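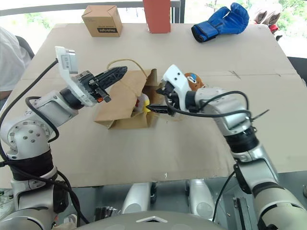
Brown paper bag, twine handle, on cardboard.

August, 7:40 am. Transport desk, exam candidate relocation, Clondlow road closure.

Manifest reconciled against the district list. 118 candidates registered at Clondlow, 100 confirmed for the flight, 15 travelling by the lower road with family. Three unaccounted for; phone numbers on file ring out. Left with the Berhe office to chase.

Seat model rerun in Nodard. Two sorties cover it at the current payload limit. Baggage allowance stays at 15 kg per head. The previous run used the winter fuel figure, so discard anything saved before this morning.

Monow hall seating: capacity 228, centre table plan unchanged. Admit cards to be reprinted with the new centre code. The old code still shows in the header of the template, second line, and needs fixing by hand.

11:15. Cloud base reported low at Clondlow. First departure held. Second slot not yet released.

1:50 pm. First departure cleared. Bus at Monow airstrip rebooked for the later arrival.

To do: return leg. No request has been lodged with the district for it.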